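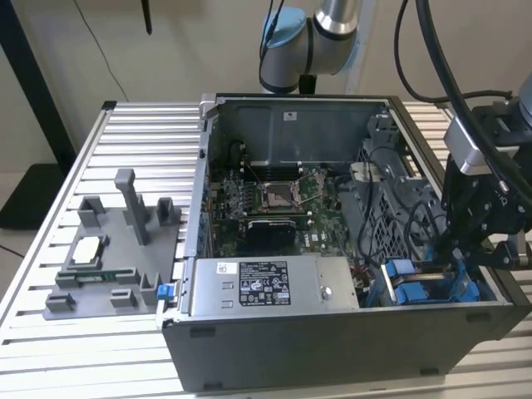 A desktop tower opened on the bench, with the processor and memory module set out in the tray at left.

Hélène Robichaud supervises computer refurbishment at Kudel, which prepares more than 400 desktops for schools each year. She spoke with us in June about the order of work.

"The drive has its own procedure," Robichaud said. "It stays in its caddy until the serial number is recorded."
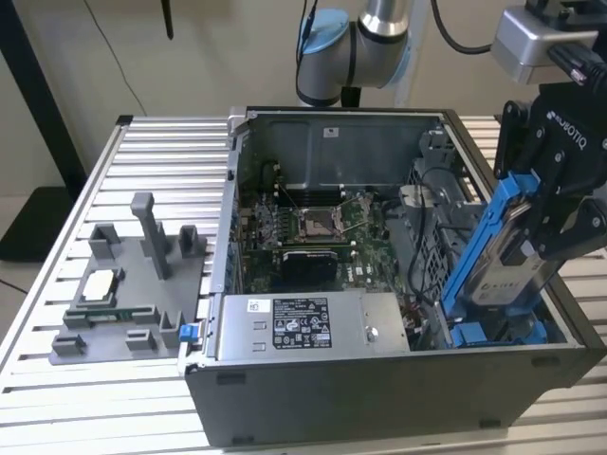

Wayne McIntyre
Staff Writer, Workplace Programs

Blue parts, she noted, guide new technicians to the latches and brackets. "I ask them to find the blue first — then we talk about screws."

Dust on a circuit board is noted on the intake sheet. 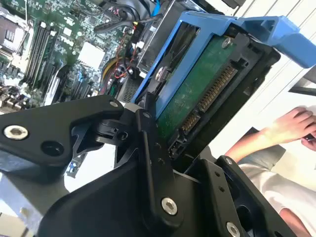 Training and Intake

New technicians spend 20 hours at the bench before working alone.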